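Kolldale Blackout Blind for Roof Windows
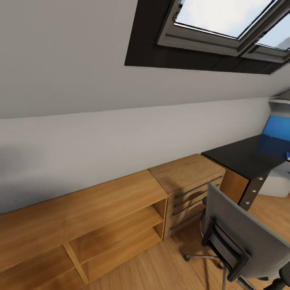 Image: Orkley Home Visuals (computer rendering)

I started making these blinds for one selfish reason — I sleep in an attic, and in June the sun hits my pillow before 5 in the morning. I'd tried a towel, then cardboard, then a very expensive blind that rattled every time a truck went by. So I made my own, and then my neighbors wanted one, and now I've shipped more than 4,000 of them (still packing every box myself, by the way!).

The Kolldale is a cordless blind that runs in two slim side rails. You push it up or pull it down by the bar at the bottom and it stays wherever you leave it, even on a steep slope. The fabric is a tight double weave I get from Atinga, with a pale backing on the window side. It comes in Oatmeal, Slate, and a deep green I'm a little too fond of.

What's in the box
Blind with headrail
Two side rails
Screws and end caps
Paper template for the drill holes
Spare pull bar clip

Measuring
Look for the small plate on your window sash and send me the code. If yours has been painted over (mine was), measure the glass width and height inside the rubber seal and write both down in millimeters. Please don't round up. Wide windows are fine, but past a certain width I'll suggest two blinds side by side.

Fitting
Give yourself 40 minutes and borrow a decent screwdriver. Tape the template up first, start your holes with an awl, and leave the rail screws a touch loose until the blind slides freely.

Cleaning
Vacuum with the soft brush, or wipe with a damp cloth. No washing machine!

Made to order, ships in two weeks. October gets busy, so add a few days then. Fabric swatches are free — just ask.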